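The Long Wait at Prindaven
An amateur club spent a winter on one faint nebula

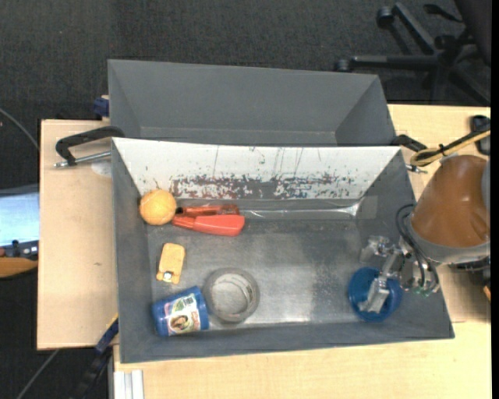 Two gray bins on a wooden tabletop, with an orange ball in the back corner of the front one.

Sioned Gittins keeps her observing notes in pencil. The entry for the last night of the project reads "171 done, dew on everything, home." It refers to the number of exposures that she and three other members of the Prindaven astronomy club had collected of a dim patch of hydrogen gas in Cassiopeia.

The club meets on a hill above the town, where the sky is dark to the north and washed out to the south by the lights of Bowen. The four started with a small refractor and a cooled camera, and they agreed on one rule. Every exposure would run for 10 minutes through the same narrow filter, whoever was on duty.

"We had tried it the other way," says Rhun Wynne, who did the guiding. "Everyone brought their own settings and we ended up with a folder of files that didn't match."

The weather was the main trouble. One stretch of cloud lasted up to 40 nights. When it cleared, the mount had developed a stiff spot in one axis and the stars came out as short dashes. Wynne took the drive apart on his kitchen table, cleaned out the old grease and put it back together twice before it ran smoothly.

Lucimara Pimentel handled the processing. She threw out the frames with haze or satellite trails that the software could not reject, then stacked the rest. The first result showed a bright ring in the center that did not belong there. The flat frames had been taken with the focuser in a different position, and a full set had to be shot again.

Noise was less of a problem than she expected. Gradients took longer. Light from Bowen crept into the lower part of the field early in the evening, and she ended up weighting the frames taken after midnight more heavily.

The finished picture shows a thin arc of gas with a darker lane across it. Myfanwy Rees, who suggested the target, had seen only the brighter half of the arc in her own shorter attempts.

A print went up in the Loder library in May. The group has since moved the telescope a few yards east, behind a hedge, and is taking test frames of a planetary nebula in Cepheus. Gittins has started a new notebook for it.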